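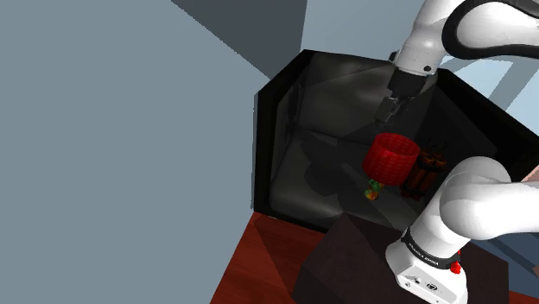

I keep a running page of little habits for the arm, the same way I keep one for the bread oven, and it was overdue for a cleanup. So this is the July 2019 version, with the dumb stuff taken out and a couple of things Anju Kandpal taught me put in. She looks after three of these at Timitdale and has way more patience than I do.

## Before you switch it on

Wipe the white casing with a barely damp cloth and a drop of dish soap. No glass cleaner! I used it for months, and it left a haze around the seams that took me an entire evening to buff off. Dry cloth afterward, and go easy near the connectors on the base.

Check the bolts under the base. I draw a line across each bolt head and onto the plate with a paint pen, so one look tells me if anything has crept. If a line is broken, back the bolt out, clean it, and tighten it again properly (please don't just lean on it until it squeaks).

Then run your hand along the cables. You're feeling for flat spots and stiff bits, mostly near the plug.

## Setting the approach height

I do this in the simulator first, every single time, even for a change that seems too small to bother with. Load the base position, load whatever the arm is going to reach over, and bring the gripper down slowly until it's where you want it. Save that pose. Now back off straight up and save another one above it. I call mine "over" and "at," and Yogesh Ahuja calls his "p1" through "p186," and you can guess whose files are easier to fix in the middle of the night.
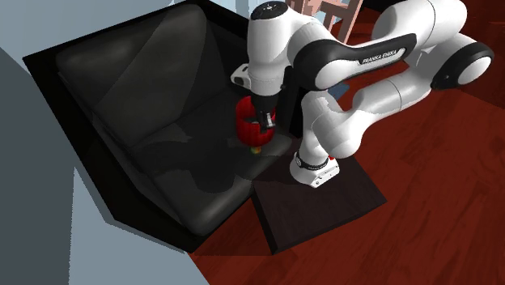

Watch the elbow while you're at it. Everybody stares at the fingers, me included, and then the elbow swings out over something on the way home. Soft furniture is sneaky too: a seat has arms and a back, and a pose that's fine from the front can be awful once the wrist turns. I rotate the view and look from at least two sides before I save anything.

When you go to the real arm, start slow. Slower than that. Keep one hand by the stop button and leave your coffee in the other room.

## The gripper

- Clean the fingertips with rubbing alcohol on a cotton swab.
- Close it all the way and hold a flashlight behind it. Light showing on one side means a finger is on crooked.
- Run the homing routine again after you swap fingers. I forget this about once a month.

## The notebook

Mine says Vodel on the cover and lives on a hook by the controller. Every 500 cycles I do the wipe and the bolt check, and at 3,000 I take the fingers off and look at the screws. Write down the odd noises too, even if they go away. In June I had a click I'd written off as the floor, and there it was in my own handwriting from weeks before, same joint.

Siyabonga Jacobs asked whether you can skip the simulator step if only the object changes and the base stays put. I wouldn't. A taller object eats up your clearance just the same.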